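Opinion / Methods / Data collection
Search this site Enter keywords Go
Last updated 1/1/21

The case for fewer, duller demonstrations

Most arguments about learning from demonstration are arguments about quantity. A group reports a policy that fails, and the proposed remedy is another month of recording. I think this is usually the wrong place to spend the month. The recordings we already hold are poorly spread, and adding more of the same kind makes the spread no better.

Take the hand-held gripper. Its great merit is that the person does the task directly, with the same fingers and much the same view the arm will have later. Its weakness follows from that. People are quick and tidy, and they settle within minutes into one approach angle, one height and one speed. In the Hoani set, which I helped to check in December, 111 of 113 episodes approached the target from the same side. The task sheet had asked for variety. It had not said what variety meant.
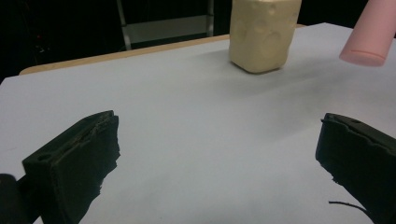 Wrist-level view, fingers apart, with the pale block at the far side of the table.

The view at the wrist matters here. Once the fingers are over a plain white surface, very little tells the policy where it is, and the object may sit at the very top of the view or leave it altogether. A person copes by remembering where the thing was. A policy with no memory of that sort has to guess. If every recorded approach begins from the same spot, the guess will look excellent in testing and will fail when the table is moved.

My proposal is plain. Fix the starting positions in advance, print them, and make the person work through the list. Record the slow approaches as well as the quick ones. Keep the pauses — they are examples of what to do when nothing should be done. Two objects on a bare table are enough for this. A crowded table adds variety of appearance while the motion stays as narrow as before, and it is motion that most sets lack.

The same holds for work with both hands. One hand tends to act while the other waits, and the waiting hand is often trimmed from the record or treated as noise. It should be kept and labelled. Where it waits, and how far open it is, decides whether the next step is possible.
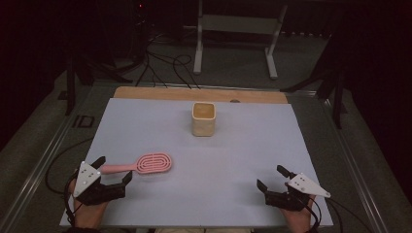 Clem Goodwin objects that a printed list produces stiff, unnatural movement, and that a policy trained on it will copy the stiffness. Better, in Goodwin's view, to let people work as they like and to change the people often.

I accept the first half of this. Listed starts do give stiffer motion for the first few episodes, and those episodes can be marked and weighted down. The second half I doubt. At Gonham we used three people on one task, and their habits were closer than anyone had expected, because they had all learnt the grip by watching the same short film. Changing the person changes the height of the shoulder and not a great deal else.

There is also the question of wear, which hardly appears in published accounts. Padding on the fingers frays, gets scuffed and is replaced. A grasp made with a new pad and a grasp made with a ragged one go into the same folder under the same label. Anyone who wants to know later why the grip slipped has no means of telling the two apart.
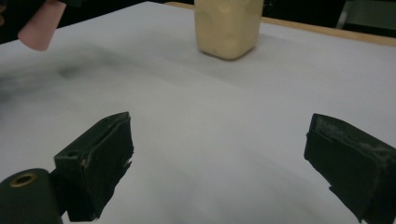

A date of last replacement, entered once per session, would settle most of it. The Pramberg record format has a free field that would do. Celtero's has none, and people there put such notes in the file name, where the import script drops them. I would rather see that field made compulsory than see another round of recording paid for.

None of this is costly. It does make the sessions tedious, and tedium is a fair complaint from those who hold the grippers. Shorter sessions are the answer to that, with the list carried over to the next one at the point where it stopped.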